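Shelf and basket: gathering examples at Wustham
Speaker notes, afternoon session

Before starting
Check the clicker. Put the water where I won't knock it over. Slides run on their own page numbers, so ignore the ones in the programme.

Opening
Good afternoon, and thanks for coming back in after lunch. I'm going to talk about the part of robot learning I love most, and it's the part that usually gets a single line in the methods section: "we collected demonstrations." I want to spend the whole talk inside that line!

Quick show of hands. Who has trained a policy on somebody else's data? (Wait.) Keep your hand up if you know what the people who made that data were told to do. (Wait. Expect most hands to drop. If they don't, lovely, say so and move on.)

We work at Wustham, in one room, with one white shelving unit, a red plastic basket and a two-armed robot. A person drives both arms by hand, the robot's head camera records what it can see, the joint readings are stored alongside, and a policy called Orumow learns from the lot. Some episodes go from shelf to basket and some go the other way. It's a humble job and I have now spent more time thinking about it than I have about most of my holidays.

The job in one breath
One hand minds the basket, the other deals with the shelf. Give them a moment with the picture before talking again.

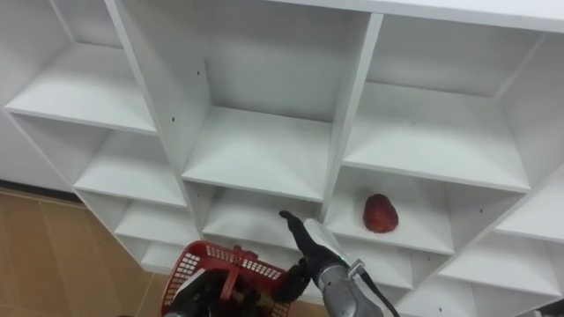 What counts as an example
An example for us is one item dealt with, start to finish. We used to record whole sessions and cut them up afterwards, and the cutting took longer than the driving. These days the operator presses a pedal at the start and again at the end, and we get a clean episode with a name and a short written instruction attached.

The instruction matters a great deal. "Put the apple in the basket" and "take the apple off the shelf" sound like the same thing to you and me if the basket is underneath. They lead people to drive differently. With the first wording, operators plan the whole path and carry the fruit in one sweep. With the second they pull it clear, stop, and then have a little think about the basket. You can see the pause in the joint readings. Orumow learned the pause as well, and for a while it would lift things out beautifully and then hang there like someone who has walked into the kitchen and forgotten why.

So: one wording per task, written before the session, read aloud by the operator. (Slow down on this point, people write it down.)

How many
The first set was 273 episodes. I was very proud of them. We trained on all 273 and the policy could clear the middle of the unit nicely, and it was hopeless everywhere else. We went back through the recordings and of course the operators had favoured the middle, where the view is good and the elbow has room.

The present set has 4000 episodes in it. I'd like to claim the size did the trick, but we ran a smaller set of 1000, chosen so that the compartments were evenly covered, and it came very close to the full set on everything except the awkward edge positions. That result made my whole month. It means a small lab can do this! You need a plan for where the items go, and you need to stick to it on the days when the plan is boring.

Our plan is a printed sheet with a grid on it. Before each episode the sheet says which compartment, which item and which way round the item lies. The operator ticks it off. We tried a tablet app for this and went back to paper within a week, because paper can be stuck to the wall with tape and read from across the room.

The upper compartments
This is the section where I speed up, so, breathe.

Reaching into a compartment is a different problem from reaching on to a table. There's a board above, a board below and a divider on either side, and the arm brings its own wrist, forearm and cable along with it. The head camera looks down steeply, so in the upper compartments the shelf board hides part of the work. Operators cope by feel and by memory. The policy has to cope with what the camera gave it.

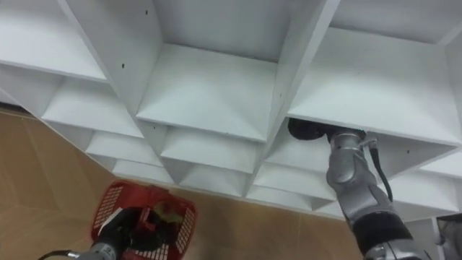 Zodwa Hendricks asked at our last internal run-through whether it was fair to train on those episodes at all, given that the operator knows things about the room that the camera doesn't. She thought we might be teaching the policy to guess, and suggested we let operators drive only from the robot's own view.

I think that's a terrific question and we tried it the following Monday. Driving from the head view alone is slower and a good deal more tiring. The episodes are also more useful. Operators begin to do small looking movements: they back the gripper off a little, check, and go in again. Those corrections are gold. Our standing rule is now that the upper row is always driven from the head view, and the rest can be driven either way as long as the sheet says which.

If anyone asks whether we throw out the older upper-row episodes: no, we kept them with a tag, and training can be told to leave them out.

Keep the mess
My favourite argument, and I've had it with nearly everyone in the building.

When you start collecting, you want perfect runs. Somebody fumbles a grip and you press the pedal and say "again". We did this for the whole first set. The trouble is that a policy that has only seen perfect runs has no idea what to do a moment after something slips. It hasn't met that moment before.

Now we keep a fumble if the operator recovers from it within the episode. The line in the operator guide reads: "If you can save it, save it, and keep recording." We drop an episode only if an item leaves the work area, an arm bumps the unit hard enough to shift it, or the operator asks for it to go. Operators can always ask. It keeps them relaxed, and relaxed people drive better.

Which fruit
We began with one apple, and the policy became very attached to it. Then we brought in fruit of different colours and shapes, and the grips spread out nicely. A long fruit lying sideways makes people turn the wrist. A round one lets them get away with almost anything.

Two-handed work comes in here too. Holding the basket steady looks like nothing, and I was tempted early on to bolt the basket down and record one arm only. I'm so glad Subbarao Nadar talked me out of it. People move the basket towards the fruit without noticing they do it, and once both arms are recorded you get that for free.

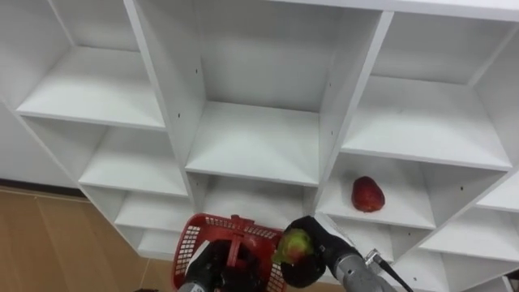 Apple in the right gripper, basket in the left.

(Pause here for questions about grippers if the room is lively. If it's quiet, carry on.)

Looking after the operators
Sessions are 15 minutes, then a swap. We didn't start there. We started with "until you've had enough", and what you get then is people being polite and carrying on well past enough. The late episodes in those long sessions are shorter in distance and jerkier, and you can tell who was driving just from the wrist.

Swapping often has another nice effect, which is variety. Every operator has a style. One comes in low and lifts, another comes in from the side and drags the item forward to the lip before gripping. If one person drives a whole afternoon, their style fills the set. With short turns it all gets shuffled together, and we also stopped giving the same person the same column of the unit twice in a day.

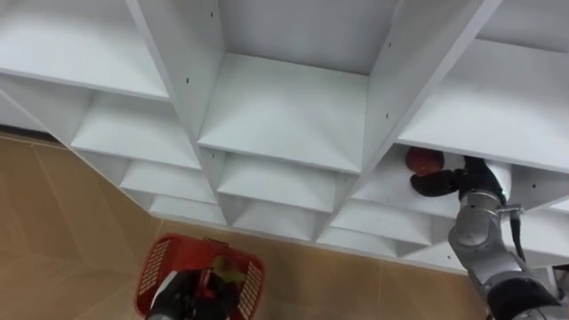
We also let operators watch the trained policy at the end of the week. I can't recommend this strongly enough. They spot their own habits at once ("that's my wiggle!") and they come back with better suggestions than I have. The pedal was an operator's idea. So was resting the item near the front of the shelf for newcomers and further back for experienced hands.

Checking and storing
Keep this short, the time will be tight.

Each episode is watched once, at double speed, by someone who didn't drive it. They answer whether the instruction matches what happened, whether both arms are recorded throughout, and whether the start and end are where they should be. Anything doubtful goes to a second person. The tool we use for this is called Dorkar, it's plain as toast and it plays the video next to the joint plots, and I'd be happy to show it to anybody over coffee.

Storage names are dull on purpose. Task, compartment, item, operator code, episode. We keep operator codes separate from names, and the list linking the two stays with one person.

What's next
The Okonkwo room opens in the spring with a different shelving unit, deeper and darker, and we'll be running the same sheet there with hardly any changes. I want to know how few new episodes it takes before Orumow is comfortable. My guess is far fewer than the team thinks, and there is cake riding on it.

We'd also love partners with other shelves. If you have an odd one, please come and find me. The operator guide and the blank sheet are on the table by the door, take as many as you like.

Then questions. Repeat each one into the microphone before answering.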